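We use cookies to remember your preferences. Accept all | Manage settings

Do you really need 2000 steps before breakfast?

April 11, 2024

My gym has started a spring challenge, and I have been grumbling about it ever since the email came. The idea, borrowed from an app called Tirno, is that you walk 2000 steps before you eat anything in the morning. Do it for 50 days and your metabolism "wakes up". Mine has been awake for years, thanks, mostly at four in the morning.

I did what I always do and went looking for where the number came from. Tirno's website has a page called The Science, and it has one link on it. The link goes to a Brorader press release. Brorader sells the wristband that counts the steps. The press release mentions a trial with 192 people, lasting 6 weeks, with no comparison group that I could find. Everyone who took part had been given a free wristband and a daily message telling them to get moving. They moved more. Well, yes.
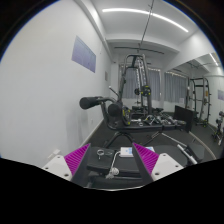 The gym, mirror on one side and bare wall on the other.

None of this means walking is bad for you. I walk most mornings, down to the Mekby shop and back, and I feel better on the days I go than on the days I don't. But I also feel better on days when I have slept and when it isn't raining sideways, and I've no way of telling which of those is doing the work. Neither has my wrist.

What bothers me is the breakfast bit. I tried it for a week in good faith. By the third morning I was marching up and down the landing in my socks, hungry and cross, to get the last few hundred done before the kettle. Then I ate twice as much toast. The app gave me a badge.

I asked at the desk whether anyone had read the small print and was handed a leaflet, which was the same press release with a nicer font. To be fair to them, the classes are good and the fees haven't gone up. I just wish a gym would say "come along, you might enjoy it" and leave my metabolism out of it.

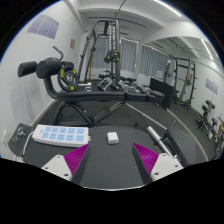 What I'm doing instead

Eating first, then walking. I have put the wristband in the drawer with the Damgaard posture strap from last time - I can't say I stand any straighter - and I go out when the porridge is finished. If somebody runs a proper trial, with a group who are left alone to have their breakfast, I'll read it and change my mind if I have to.

7 comments | Share this post

Recent posts
Is cold water swimming just cold?
The posture strap, one month on
Four kinds of magnesium and no answers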